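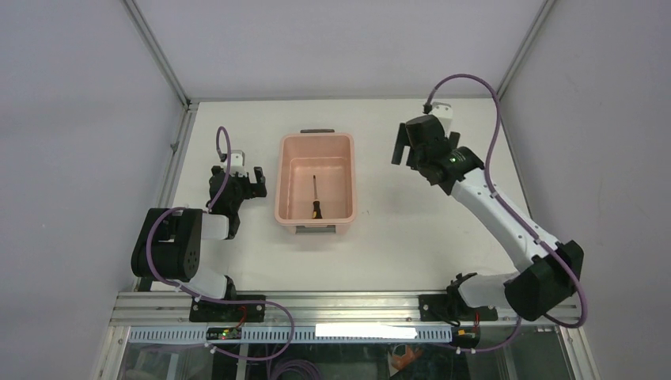

Severino Pastor meint, wir sollten das zweite Fingerpaar streichen und das Geld komplett in Ersatzleitungen stecken, Finger könne man notfalls drucken, eine Leitung mit angespritztem Stecker nicht. Steht so auch in seiner Mail von heute früh. Ich habe es als Variante B in die Tabelle übernommen, siehe unten.

Suchbegriff eingeben Suchen

Freitag, 22. Juni 2018

Bedarfsplanung Zelle, zweites Halbjahr. Stand nach der Besprechung mit Pierina und Trevor.

Ausgangslage: Zwei Arme, gemeinsamer Tisch, Aufgabe im Moment Schraubendreher aus der rosa Wanne. Beide Arme kommen von den vorderen Ecken, die Wanne steht etwas links der Mitte. Für die Planung gehe ich davon aus, dass Aufbau und Tisch bis Jahresende so bleiben. Alles, was den Rahmen betrifft (Profile, Wände, Eckpfosten), ist damit raus aus der Liste. Trevor wollte noch neue Wandplatten, das verschieben wir auf den Antrag im März.

1. Leitungen
Die violetten Leitungen laufen in weiten Bögen vom Handgelenk am Arm entlang nach unten und vorne unter die Schiene. Rechts vorne sitzt ein enger Knick. Den Biegeradius habe ich im Datenblatt nicht gefunden, Anfrage an Ionescu ist raus. Bis die Antwort da ist, keine Bestellung. Zu klären: fertig konfektioniert oder Meterware? Angebot für den konfektionierten Satz, beide Arme, liegt bei 454 Euro netto. Lieferzeit 10 Wochen, das heißt erst im September da. Meterware wäre schneller, aber Gerardo müsste crimpen und hat im Juli Urlaub.

2. Leitungsführung
Clips und Klettbänder über Kleinmaterial, kein eigener Posten. Die Reserveschleifen unter dem Rahmen hätte ich gern in einem Kanal. Pierina fragt bei Dornden nach, ob die noch den flachen mit Deckel führen. Der vorhandene geschlitzte Streifen unter der Frontschiene bleibt, wo er ist.

3. Greiferfinger
Schwarz, flach, für den Schraubendrehergriff vermutlich ausreichend. Bei der Klinge bin ich nicht sicher, die ist dünn und liegt auf dem glatten Wannenboden. Variante A: ein zweites Paar je Arm mit weicher Auflage, Angebot Undholm, zusammen fast 200 Euro. Variante B (Severino): selbst drucken, nur Auflagematerial kaufen. Gegen B spricht der Drucker, der seit Wochen am Rand verzieht. Für B spricht, dass wir die Form noch ändern werden.
Entscheidung offen. Vittoria soll bis zur nächsten Runde ein Paar drucken und die Maße gegen die Originale prüfen.

4. Wannen
Eine zweite Wanne gleicher Größe, andere Farbe. Der Innenboden der jetzigen glänzt, für die Bildauswertung wäre matt besser. Kostet fast nichts, läuft über die Handkasse. Bitte vorher die Griffe ansehen, die jetzige hat an beiden Schmalseiten einen, und der vordere ist breiter. Ob das den Armen beim Verschieben der Wanne hilft, wissen wir noch nicht.

5. Ersatzteile Arm
Größter Posten. Ein komplettes Handgelenk auf Lager, Angebot Surnska: 2373 Euro. Trevor hält das für übertrieben, solange es nur zwei Arme sind. Ich sehe es anders, fällt eines aus, steht die ganze Aufgabe. Kompromiss: Surnska nach einer Leihstellung fragen, Bedingungen schriftlich geben lassen. Falls das klappt, Posten streichen und dafür die Leitungen doppelt.

Nicht vergessen: Versandkosten fehlen in allen Angeboten außer dem von Undholm. Letztes Mal hat uns das die Summe verdorben.

Reihenfolge, falls gekürzt wird: Leitungen zuerst, dann Finger, dann Wanne. Handgelenk nur mit eigenem Antrag.

Offen:
- Biegeradius (Ionescu)
- Kanal (Pierina)
- Probedruck Finger (Vittoria)
- Leihstellung (ich)
- Tischplatte rechts neben der Wanne: kleiner rotbrauner Fleck, vor den nächsten Aufnahmen wegwischen, falls er abgeht

Nachtrag nachmittags: Gerardo sagt, crimpen ginge auch vor dem Urlaub, wenn das Material spätestens nächste Woche auf dem Tisch liegt. Meterware also doch anfragen, Preis in die Tabelle, Spalte C.

Drucken | Per E-Mail senden

Kategorie: Werkstattbuch > Beschaffung und Planung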